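3月分の講義メモ。布もの編の続き、前回は洗うところまで。今日は乾いたあとの話だけやります。実習は後半、15分しか取れないので、先に目を通しておくこと。

教室は前と同じ694。Clerisbridgeの本館から入ると遠回り、裏の階段のほうが早い。荷物は後ろの机へ。

# 布ものの片づけ(寝室・居間)

担当:Gladys Lozano
配布資料の図はBrunello Paganoさんの作成。図の番号が一部ずれてます。本文のほうを優先。

## 前回の補足

柔軟剤の質問がいくつか出たので少し。タオルに毎回入れる必要はない。吸いが悪くなったと感じたら何回か抜いてみる。抜いて硬くなるなら、干す前の振りが足りないことが多い。両端を持って縦に数回、向きを変えてまた数回。パイルが立つ。

部屋干しのにおいについては来月の回で。今日は触れません。

## 乾いたかどうか

- 縫い目、わきの下、ポケットの底、ウエストのゴム。先に触るのはここ。
- 面の真ん中は当てにならない。早く乾く場所なので。
- 冷たく感じたら、まだ。ただし冬の部屋では乾いた布も冷たい。頬か首筋に当てるとわかりやすい。手の甲でも可。
- 厚いリブ編みは表が乾いても溝の奥に水気が残る。横に引っぱって溝を開いて触る。
- 迷ったら畳まない。椅子の背に掛けて夜まで置く。引き出しに入れてからの湿気は抜けない。

重さで見る人もいる。私が使っているOnbergの毛布、乾いた状態で581グラム。台所のはかりに袋ごと載せて、袋の分を引く。毎回やる必要はないけど、一度測っておくと比べる基準になる。買ったときの表示とは少し違っていた。

## 畳む場所

床、テーブル、ベッド。どれでもいい。違いだけ知っておく。

**床**
広い。腰がつらい。ほこりを拾う。敷布を一枚敷くこと。膝の下にも何か入れる。

**テーブル**
姿勢は一番楽。折り目もきれいにつく。天板より大きいものは垂れて、垂れた側が重みで引かれる。シーツ類には向かない。食卓を使うなら、拭いたあと完全に乾いてから。

**ベッド、マットレス、大きいクッション**
高さがちょうどいい人が多い。柔らかいので押さえが効かず、折り目はつきにくい。角を合わせても、手を離すと沈んでずれる。平らに仕上げたいシャツには不向き。寝具、部屋着、ブランケットは十分いける。

白いカバーの上だと糸くずと色移りが目立つ。濃い色の新品を畳むときは間にタオル。逆に、くずを見つけやすいという利点もあるので、私は濃い色の点検は白い面の上でやります。

丸い面の上では、端をそろえる目印がない。布のほうの縫い目を目印にする。これを知らないと以外と時間がかかる。

## 先に片づけるもの

畳み始める前に、面を空ける。順番は下の通り。

1. 枕。奥へ寄せて、壁側に立てる。重ねて倒しておいてもいい。
2. 上掛け。足元まで下げるか、外して椅子へ。
3. 小物。本、リモコン、充電のコード。コードは必ず。布に巻き込んで引っぱると、抜けるのはいつも本体側。
4. 面を手のひらで一度なでる。ヘアピン、砂、菓子のくず。

枕を床に置く人が多い。やめましょう。床のほこりがそのまま顔に来ます。置き場がなければ洗濯かごの中、かごの中が清潔なら。

キャラクターもののカバーは裏返して洗って、裏返しのまま乾かす。戻すのは畳む直前。プリント面同士を内側にして折ると、夏場に貼りつくことがある。プリントは外、または間に薄い布。アイロンはプリントに直接当てない。子ども部屋の分はだいたいこれで傷みます。

## 基本の畳み方

### ブランケット、ひざ掛け

長い辺を半分。もう一度半分。そこから端を三つ折り。輪になった側を手前に向けて置く。取り出すとき一枚だけ抜ける。

毛足のあるものは、毛並みの向きを見てから。逆向きに折ると角が浮く。

大きすぎて一人でつらいときは二人で。声をかけてから寄る。端を持つ人は動かない、反対側が歩く。両方歩くとねじれる。

### リブ編みのセーター、部屋着の上

- 背中を上にして広げる。
- 肩幅の内側で左右を折り込む。袖は身ごろに沿わせて下へ。
- 裾から首へ向かって三つ折り。
- 押さえない。空気を少し残す。溝がつぶれると戻りにくい。

ハンガーには掛けない。肩が出る、丈が伸びる。どうしても掛けるなら、縦に二つ折りにしてバーに渡す。

### シャツ

今日はやらない。配布資料の裏面に手順だけ。テーブルで、ボタンは一番上と真ん中だけ留めて畳む。全部留めなくていい。

### タオル

棚の奥行に合わせて決める。人の家の畳み方を真似しても棚が違えば合わない。棚を測る、タオルを一枚折ってみる、入るか見る。それだけ。

### ボックスシーツ

角を角に入れる。四つとも。四角くならなくても気にしない。最後に長方形っぽくなればよし。残りの三枚と一緒に枕カバーに入れてしまう方法もあって、一組で取り出せるので私はこっち。カバーの口は奥に向ける。

## 丸めるか、畳むか

毎回きかれます。

丸めるのは、引き出しが深い場合、旅行の荷造り、タオルの見せる収納。畳むのは、棚に積む場合、厚地、折り目があっても構わないもの。一つの引き出しに両方を混ぜない。丸めたものが転がって、畳んだものの列が崩れるる。

くしゃっと置くだけ、も選択肢に入れていいです。毎晩使うひざ掛け、パジャマ。かごに落とすだけ。毎晩畳むと決めて三日でやめるくらいなら、最初からかご。ただし口の広いかごに限る。深くて細いのは下のものを忘れる。

Paganoさんはここに反対で、使用中のものも二つ折りくらいはしたほうがいい、という立場。理由は湿気。着たあとの布は湿っているので、丸まったままだと乾かない。それはその通り。なので、朝は広げて掛けておく、昼過ぎにかご。これで折り合いがついています。

## しわ

- 軽いもの:手のひらで中心から外へ。布をつままない。つまむと点の跡になる。
- 中くらい:霧吹き、軽く引いて掛けておく。
- 強いもの:スチーム。リブ編みは浮かせて当てる。押しつけない。
- 一か所だけ寄ったしわは、持ち上げて振るのが先。寝かせたまま直そうとすると隣へ移るだけ。

布を持ち上げるときは、縫い目のあるところを持つ。真ん中をつかんで吊ると、そこに重さが集まって伸びる。急いでいるときほど真ん中をつかみがち。下からすくう、が正解に近い。水を含んだ厚物はとくに。

## しまう場所

棚:下が重いもの、目の高さがよく使うもの。布と食器類を同じ棚に置く家もある。段を分ける。食器の段が上だと、取り落としたときに布が受けてくれるという人もいるけれど、布に汚れが落ちるほうが多いと思う。

引き出し:立てて入れる。前から順に使って、戻すのは後ろ。端に手が入るすき間を残す。ぎゅうぎゅうは取り出すときに全部崩れる。

収納袋:Givixの平たい袋を教室に置いてあるので触ってみてください。底が硬いので立つ。ファスナーが布をかみやすいので、閉めるときは片手を内側に添える。Quispeの布箱は軟らかくて棚の奥に押し込める。底が抜けやすいので厚物は入れない。どちらを買えという話ではない。家にある紙箱で足りるなら紙箱で。

紙箱を使うときの注意:
- 食品が入っていた箱は避ける。虫。
- 底に薄紙か古い枕カバー。
- 壁にぴったりつけない。外壁側の部屋はとくに。指が入るくらい離す。
- 梅雨の前に一度開けて空気を通す。

圧縮袋は綿の寝具なら可、羽毛と太いリブ編みは不可。戻りません。少なくとも私のは戻らなかった。

## 実習(15分)

持ち物:リブ編みの布もの一枚、枕カバー一枚。忘れた人は後ろの箱から借りる。終わったら元の箱に。

流れ
- 面を空ける、なでる
- 一枚目を広げて点検(ほつれ、しみ、湿り)
- 畳む、置く、手を離して崩れないか見る
- 崩れたらほどいて、もう一回
- 柔らかい面と机の上で、同じものを畳み比べる
- メモ:どっちがやりやすかったか。一行でいい

隣の人のを直さない。口で言うのはOK。
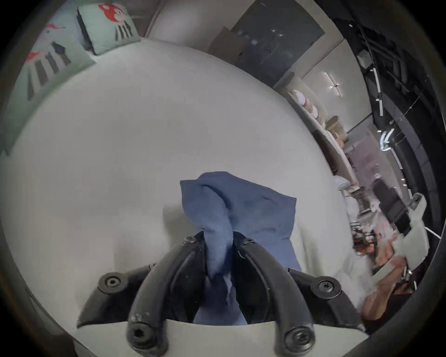

リブ編みの布をしまうとき、畳むのと掛けるのではどちらが長持ちしますか。

畳むほうです。掛けると自重で縦に伸び、肩に跡が残ります。ゆるく三つ折りにして平らに置き、上に重いものを積まないでください。

## つまずきやすいところ

**左右が合わない**
最初の広げ方で決まる。折りながら直そうとしない。肩の縫い目と裾のわきを先に合わせてから折る。

**厚みが片側に寄る**
袖を二本とも同じ場所に重ねているはず。片方を少しずらす。

**柔らかい面で角が沈む**
下に雑誌か薄い板を一枚。畳み終えたら抜く。クリアファイルだと滑って抜きやすい。

**途中で面倒になる**
量が多すぎる。半分だけやって残りは掛けておく。全部を一度に、と思うと山のまま寝る時間になる。山の横で寝た経験のある人、手を挙げてと言ったらほぼ全員でした(私も)。

**家族の畳み方がばらばら**
種類ごとに一人、と決めると早い。タオルはこの人、シーツはこの人。畳み方の統一は後でいい。まず置き場だけそろえる。

## 片づけの一日の回し方(例)

朝
起きたら上掛けを足元へ折り返す。すぐに整えない。寝ているあいだの湿気を逃がす。窓を開けられるなら開ける。パジャマは掛ける。

昼過ぎ
上掛けを戻す。枕を立てる。パジャマをかごへ。

夕方
取り込んだものを面の上へ。その場で点検と仕分け。人ごとより、置き場ごとに分けたほうが歩く回数が減る。

夜
残りは椅子へ。ベッドに残さない。残っていると結局床に落とす。

休みの日にまとめてやる人は、昼過ぎまでに取り込みを終えること。日が落ちると布が湿気を吸い始めます。

## 宿題

- 家の布ものの置き場を一か所だけ選んで、中身を全部出す。
- 使っていないものを分ける。捨てなくていい、分けるだけ。
- 残りを今日の畳み方で戻す。
- 一週間そのまま使って、崩れたところをメモ。崩れるのは置き場か畳み方のどちらかが合っていない。

用紙は配布資料の最後のページ。書ききれなければ裏へ。

## 連絡

- 次回は針と糸。ほつれの応急処置。布切りばさみがある人は持参、ない人は貸します。
- 借りたGivixの袋がまだ2枚戻っていません。名前は聞かないので後ろの机に置いといてください。
- 配布資料の図4は図5の間違い。図5は図4。すみません。
- 欠席の人はPaganoさんから資料をもらうこと。昼休みなら控室にいます。
- アイロン台の脚、ロックが甘いので使う前に確認。修理は依頼済み。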